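Skip to content
Home
About Us
Join
Calendar
Support the Club
Contact

About the Werkon Robotics Club

Welcome, and thank you for stopping by our page! If you are a student wondering whether you would fit in, a parent wondering why your kid keeps coming home late and talking about joint angles, or somebody from the neighborhood who saw our table at the spring open house and wanted to know more, we are very glad you are here. Pull up a chair. We do tend to go on a bit once we get started.

Werkon is the after-school robotics club at Sternmont High School. We meet in Room 127, at the far end of the science hallway, every Wednesday from the last bell until 6:00, and a good deal more often than that in the weeks before our May showcase. We have 40 students this year, from ninth graders who had never held a screwdriver before September to seniors who write most of our control code and could probably teach the class without us. All of them are welcome, and all of them sweep the floor.

How we got started

The club began the way a lot of school clubs do, with a handful of students, a cart of donated parts and a teacher who said yes before asking how much work it would be. For the first few years we built small wheeled robots that followed a line of black tape across the cafeteria floor (or were supposed to follow it, anyway). We had a wonderful time, and some of those robots are still in the cabinet if you would like to see them.

As the students grew more curious, the projects grew too. They wanted to build machines that could pick something up, hold on to it and put it down again where you asked. That meant arms, and arms meant learning a whole new set of skills, so for most of one winter our meetings were spent reading manuals out loud to each other and eating a truly shocking quantity of pretzels.

What we do now

These days the club runs in two halves, and students are free to move back and forth between them.

The Baert group is where nearly everyone begins. It takes its name from the first little robot that made it all the way around the cafeteria course. New members learn to wire a motor, read a sensor, write a short program and, most important of all, work out why the program they just wrote does something completely different from what they had in mind. You do not need any experience. You do not need your own laptop either, as we have plenty to lend.

The Soltau project is our big shared effort, and it is all about everyday chores. Students choose a household job, break it down into small motions, and then spend weeks teaching a pair of robot arms to do it. We like chores because everybody understands them. A grandmother visiting our showcase may not care about our gripper settings, but she has very strong opinions about how a sock should be hung up, and we love hearing them!

Laundry has been our favorite teacher so far. A block is the same shape every time you reach for it, and a sock never is. It stretches and folds, it swings when you let go, and it slides out of your grip just when you were feeling proud of yourself. Our students keep a shared notebook of every practice run, good and bad, and this year's sock section is up to 442 entries. We built the practice setup from plain things, with a wooden rail over a tabletop, a cloud-shaped hanger with little clips along its lower bar, and a good amount of clear tape holding the hook in place. The socks come in several colors.

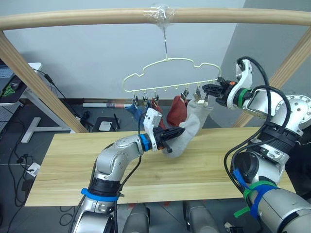 What students take away

Some of our members go on to study engineering, and we are delighted when they write to us. Plenty of others go on to nursing, cooking, music or carpentry, and we are every bit as delighted about that. What we hope they all carry with them is some patience, and the habit of asking the person at the next table for help. We have had 226 students come through the club since it began, and a good number of them still drop in when they are home on break.

How to join

Come by Room 127 on any Wednesday. You can start at any point in the year, and you are welcome to sit and watch for a meeting or two before you decide. There is no fee and no tryout. Please bring a signed permission form (there is a stack at the front office), closed-toe shoes, a hair tie if you have long hair, and a snack if you can manage it.

How to help

Families and neighbors often ask what we need. We can always use extension cords, sturdy storage bins, zip ties, and clean socks without a partner. Drop-offs are welcome at the front office during school hours.

Contact the club | Showcase information | Permission form | Back to Sternmont High School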